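Public Seating in Mellport: A Personal Note

The consultation on outdoor seating in Mellport closes on Tuesday, and residents who have not yet replied are encouraged to do so.

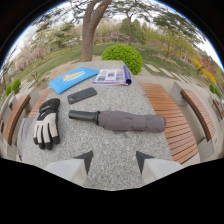 The draft plan provides for 81 seats across the town, of which 70 are replacements for existing benches. The remainder would be placed along the Bamero footpath, where there is at present no place to rest between the library and the health centre. I walk that route most mornings and support the proposal without reservation.

My concern lies with the spacing. The plan permits gaps of up to 100 metres on level ground but sets no limit on slopes. Ostora Hill is the steepest part of the route to the shops, and older residents have raised the matter at 3 meetings. Mr Chaiwat Saengthong submitted a written request for a seat halfway up, with a back and armrests. It received a polite reply and does not appear in the draft.

I would also ask that tables be kept in the parks. They are used for lunch, for homework and for chess – and, in fine weather, well into the evening.

Replies may be left at the library desk or posted to the Chuang Street office. Comments on individual sites should give the name of the nearest road. The final plan is expected in September.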